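Home | Forums | Zomport General | Patch Talk | Search | Log in

Zomport General > Patch Talk > Durability change, good or bad?
Posted 2018-09-16 by mossbucket

**mossbucket wrote:**
So the new patch is in and every piece of gear under tier 4 now loses durability when you fast travel. Fast travel! My boots wear out from not walking. I ported from Varar to the Clernura docks and back to sell some fish, and the repair bill ate the fish money plus 18 silver of my own.

I've put 211 hours into this character and I'm now poorer than when I rolled her. Is anyone enjoying this?

**tinpot_duke wrote:**
I am, a little. Silver was worthless before. I had so much of it that I was buying hats for my mule. Something had to pull money out of the game and repair costs are the least annoying way to do it.

**mossbucket wrote:**
"Least annoying" is doing a lot of lifting there, duke. You're level 181 with a full tier 4 set. The change doesn't touch you.

**tinpot_duke wrote:**
It touches my mule.

**oldfernhill wrote:**
Read the patch notes again, both of you. It only counts if you port while encumbered. Empty your bags below the yellow line and there's no wear at all. I tested it with a full set of starter leather, ten ports in a row, no damage.

Off to deal with the kitchen before the evening raid.
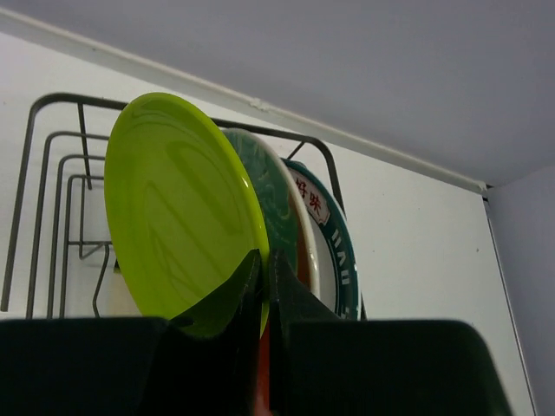
Green plate, dish rack.

**mossbucket wrote:**
Okay, I was carrying a lot of fish.

But then what's the point? The only people who port while encumbered are new players hauling junk to market. Anybody with the Gunnlaugsson guild bank just drops it off and skips the whole thing. It's a tax on not knowing about the tax.

**pelicandrift wrote:**
Agree with moss. My sister's kid started in January and he has been selling rat hides to pay for the repairs he got from carrying rat hides. He thinks this is the game. I haven't had the heart to correct him.

**tinpot_duke wrote:**
That is the game, though. I did rat hides for a month back when the bank only had one tab and you had to walk to Clernura with wolves on you the entire way. New folks can put a few hides down.

**pelicandrift wrote:**
Yes, duke, and it was terrible, and we all complained on this same forum. You had a signature about the wolves.

**tinpot_duke wrote:**
It was a good signature.

**oldfernhill wrote:**
Middle ground: leave the wear in, but put a warning on the port screen. Right now the only hint is one line under "Miscellaneous" below a fix for chicken sounds. I've sent that in as feedback. If you agree, add a vote so it doesn't sink.
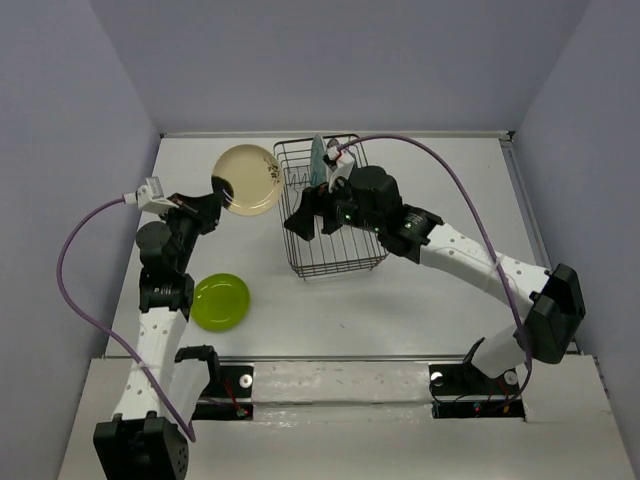
**Re: Durability change, workarounds so far**

**oldfernhill wrote:**
Collecting these in one post:
- Stay under the yellow line before you port.
- Sell fish at Varar. The price is lower, but you don't need a port.
- Take your boots off first. Gear in your bag doesn't wear, only what you have on.

**mossbucket wrote:**
Wait, the boots one works?

**oldfernhill wrote:**
Works for everything. Strip, port, get dressed.

**pelicandrift wrote:**
That explains the Clernura docks last night. I assumed it was some kind of event.

**tinpot_duke wrote:**
I still say leave it alone. Also, does anyone want to buy a mule hat?

Last updated: two replies hidden by moderator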